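Parallel jaw vs. hooked fingers on lever handles, sim comparison

gantrynine
19 Dec 2023
I have been running a door traversal task in simulation on a two-arm platform and comparing two end effectors on it. One is the Voltholm parallel jaw with the block fingers. The other is the Oprea finger set, slimmer and with a curved tip. Controller is the Hosov whole-body stack with default gains. Each configuration got 3,000 episodes with randomized start pose and handle height.

Success is defined as handle released, door past the clearance angle, base through the opening. The block fingers are ahead on closure onto the handle. They lose on the pull phase, where the contact patch slides along the lever and the wrist saturates. The curved set misses more often on approach but rarely slips once it is on.

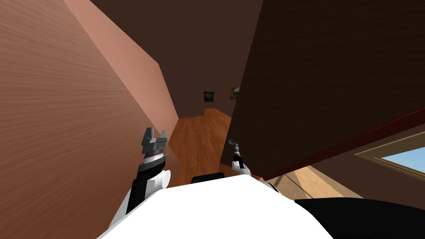
Approach pose matters more than I expected. I start every episode with both jaws empty and the wrists pitched up, then let the planner pick an arm. With the arms at different extensions the planner prefers whichever is further out, even when the other has the better wrist angle. In this one the left gripper is up close against the wall side with its fingers open, and the right is already well out toward the corridor, so the right wins on path length alone. I would like to hear how others weight this term.

tq_millhand
Reply to gantrynine
What friction model? If it is the default pyramid cone, the slip figure for flat fingers is not worth much. We had the same result until we went to an elliptic cone and raised the solver iterations. The gap between the two finger types closed by more than half.

gantrynine
Elliptic, with torsional friction on. Solver iterations are at 104. Past that the numbers stop moving and the episodes just run slower.

pendulum_bob
I disagree with reading this as a gripper result. You changed the finger geometry and the tool center point at the same time. Unless you recalibrated the TCP per finger set, the approach misses are an offset error and belong to the controller. Did you?

gantrynine
TCP is set per finger set, from the CAD. I did not run a calibration routine against the simulated camera. Fair point that those can differ.

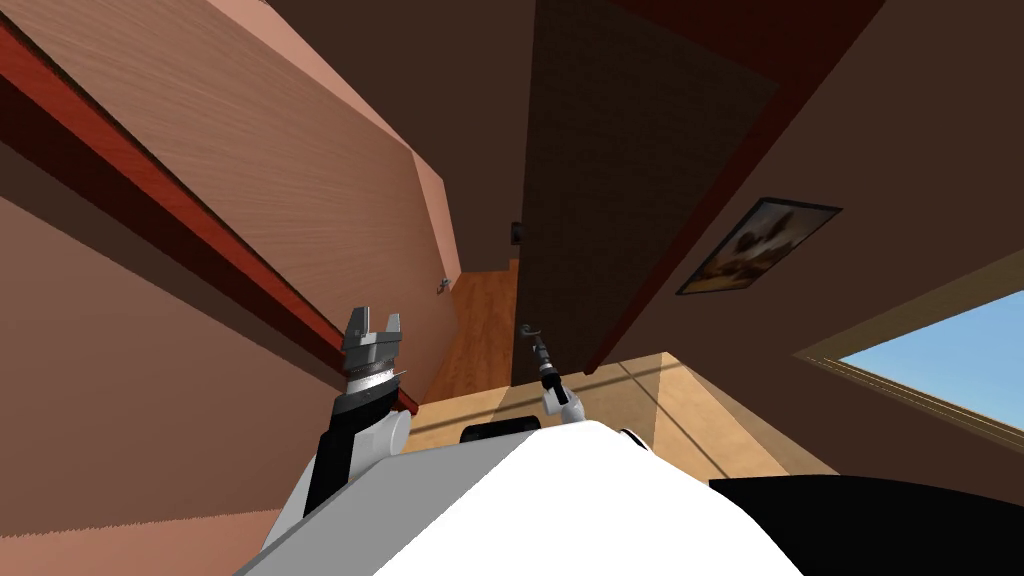 The head camera is the other variable nobody has asked for yet. Mine is mounted with a large roll offset and I do not derotate before the policy sees it, so the vertical edges of a door arrive as diagonals. A detector trained on upright doors drops badly on this. The handle is the worst case: a small black fitting on a dark brown door gives very few usable pixels, and the tip of the right arm sits near the same line of sight on the way in. I ended up feeding the known roll angle as an input and retraining. Recall on handles recovered, false positives on trim did not.

sixbar
Derotate it. It is one warp and costs nothing next to the network. Feeding the angle in makes the network learn something you already know exactly.

gantrynine
The warp throws away the corners, and the corners are where I see the grippers late in the approach. I tried padding. The padded version was worse than the raw one on close-range frames.

sixbar
Then your field of view is too narrow. That is a camera selection problem.

tq_millhand
Both of you could be right. We kept raw frames for close range and derotated frames for the far phase, with a switch at a fixed distance. Ugly, but it held up through a January-long test block last winter. The only recurring fault was at the switch itself, where the handle estimate jumped and the controller chased it. Low-pass on the target fixed that.

pendulum_bob
Back to the fingers. Has anyone tried the Dirnavine compliant pads on the block jaw? In principle you keep the closure rate and get some of the pull performance back. I only have them on hardware, no sim model.

gantrynine
I have a rough model of them, 2 mm pad, linear stiffness. Not validated. Before that I am going to rerun the comparison with matched arm extension, since the planner bias is mixed into everything I posted above. 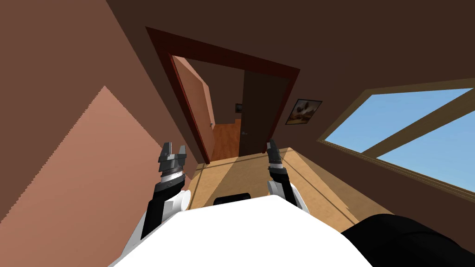
Plan is to hold both wrists level with each other at episode start, remove the path length term, and let wrist angle alone decide the arm. Same seeds as before, 3 configurations: block, block with pads, curved. I will log the wrist torque separately for the unlatch and pull phases this time. Calibration against the camera goes in as well, so the TCP question gets an answer.

pendulum_bob
Log contact normal too. If the pads only help by rotating the contact you will not see it in the torque.

sixbar
And post the camera intrinsics.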